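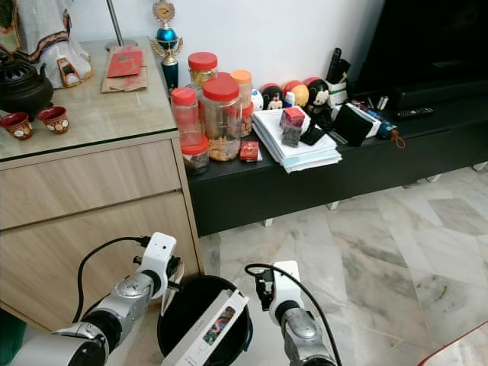

本阶段的腱器官传入纤维记录是否达到了预定数量？

合格记录已达118个单位，超过任务书规定的100个单位；其中腓肠肌内侧头的单位占多数，比目鱼肌的单位偏少，需在下一阶段补充。

Istis项目中期进展报告
提交对象：Idwood基金生理学资助部
项目负责人：Themis Gavalas
承担单位：Konstantinidis感觉生理实验室
报告日期：2025年7月12日

一、研究内容与本期范围

Istis项目研究高尔基腱器官Ib类传入纤维在低强度主动收缩条件下的放电特性，重点是单个运动单位张力与传入放电频率之间的关系。腱器官位于肌纤维与腱膜的连接处，与肌纤维呈串联排列，对主动收缩产生的张力敏感，对被动牵拉的阈值相对较高。既往模型多以全肌张力作为输入变量，忽略了感受器囊内胶原束只与少数肌纤维相连这一结构条件，因而在低张力区段拟合误差较大。

本期工作限于麻醉大鼠后肢的在体记录、离线单位分选和初步建模。组织学重建列入下一阶段，本报告只说明样本制备情况。

二、方法执行情况

背根细丝分离、腹根分级刺激及张力测量均按已批准的方案执行。单位鉴定采用单收缩试验：收缩张力上升期出现放电者归为Ib类，上升期放电暂停者归为肌梭传入并予以剔除。传导速度与Ia类纤维有重叠，不单独作为分类依据。 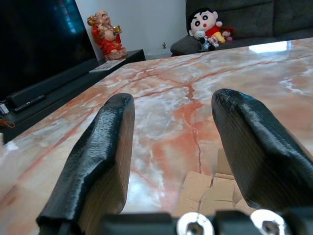
张力传感器原用支架在高频刺激时出现机械共振，对张力曲线的上升沿造成干扰。2月更换为Komex刚性支架后，共振峰移出分析频带。更换前采集的数据已重新检查，受影响的刺激序列不进入动态灵敏度分析，仅保留稳态区段。该处理方式已写入数据字典，对应字段为“序列有效性”。

单位分选由两名分析人员独立完成，互不知晓对方结果。分歧记录交项目负责人复核，复核后仍无法判定的标记为不合格，不计入前述合格记录。

三、初步结果

1．静态响应。多数单位在稳态张力下的放电频率随张力增加而上升，但在运动单位逐个募集时呈阶梯状变化，与募集顺序对应。部分单位在新增运动单位募集后放电频率反而下降，符合邻近肌纤维收缩使囊内胶原束卸载的解释。现有数据尚不能排除刺激溢散的影响，对照实验正在进行。

2．动态响应。张力上升期的放电频率高于同等张力下的稳态值，适应过程可用双指数函数描述。快成分的时间常数在单位之间离散较大，慢成分较为一致。

3．模型。以单个运动单位张力加权求和作为输入的模型，在低张力区段的残差小于全肌张力模型；在高张力区段两者无明显差别。权重由单独刺激各运动单位时的响应估计，每个感受器纳入至多8个运动单位，超出时估计结果不稳定。

四、问题与调整

比目鱼肌细丝分离的成功率低于预期，主要原因是该肌传入纤维在背根中的分布较分散，长时间分离又导致部分细丝传导阻滞。实验组已将分离步骤提前至腹根准备之前，并缩短细丝暴露时间。调整后的成功率有待更多实验确认，本期不作评价。

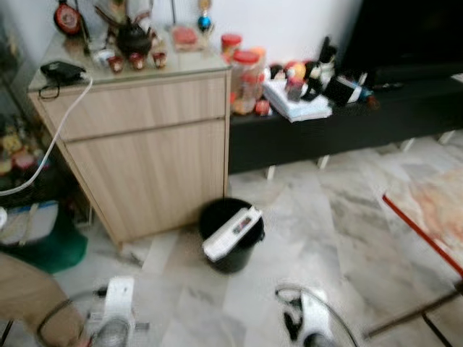 固定后的腱膜样本中，靠近远端切口的部分存在组织皱缩，可能影响囊体长度的测量。下一阶段取材时将肌肉固定在静息长度后再行灌注，已有样本只用于观察神经末梢分支形态，不用于长度统计。

动物使用数量在伦理批准范围之内，方案无须变更。

五、经费执行

耗材与动物饲养支出与预算基本一致。支架更换费用从设备维护科目列支，未动用预备费。组织学试剂尚未集中采购，该科目余额结转至下一阶段。申请将部分差旅经费调整为切片扫描费用，调整说明随附件提交，请资助部审核。

六、下一阶段工作

优先补充比目鱼肌记录，完成刺激溢散对照，并据此修订静态响应部分的结论。对已完成电生理记录且位置标记清晰的感受器开展连续切片重建，将囊内肌纤维的连接情况与模型权重逐一比对。原始张力曲线、放电时刻表及分选日志在内部核查后存入项目数据库，资助部可按协议调阅。

经费调整获批前，切片扫描维持现有进度，不新增委托。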